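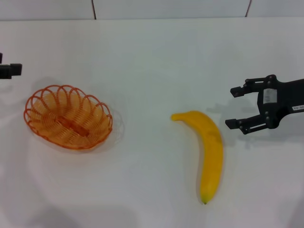
Orange wire basket on a white tabletop.

Plarkier Zirard Training Football, Size 5

Item 959
In stock, sent out the same day if you order before noon

The Zirard is a football for people who train on Wednesday nights under one working floodlight. It is round, it stays round, and it comes in a yellow loud enough to be found in a hedge. We have sold it to pub sides, school sides and one walking football league whose disciplinary record is worse than both.

The cover is stitched by hand and has a slight grain to it, so a wet ball can still be thrown in without landing on your own bench. The bladder holds its air well. Expect to top it up before each session in the first week, then whenever your goalkeeper starts complaining, and then once more when he has a point.

Gianni Grasso, who looks after our returns desk, has asked us to repeat that a ball run over by a minibus is not faulty.

Details
Size: 5 (ages 12 and up)
Cover: textured, 32 panels, hand-stitched
Colours: yellow, white, a second white for people who lost the first
Use: grass and artificial pitches. Car parks will shorten its life, and possibly yours
Supplied: flat. Pump and needle sold separately, we're afraid

Buying for a club
Order 8 or more and we'll add a carry net. Order 21 and we'll print your club name on every one, up to 100 characters, which should cover even those clubs formed by a merger. Please check the spelling before you send it. We print what we're given, and Flavanel Rovers are now in their second season as Flavanel Rovres.

What buyers say
"Good weight, flies straight. My shooting doesn't, but I've ruled out the ball." Kwan-ho Peng
"Bought the yellow. Found it in the hedge, along with two of our old ones." Yuk-lan Kwok
"Hard as a turnip when pumped right up. Let a bit out before heading practice." Su-chen Lai

Returns
Send it back unused within a month for a refund. Grass stains count as use. So does a signature from your centre half.

See also: Plarkier Chiu shin pads, double-action hand pump, spare needles (you will need them)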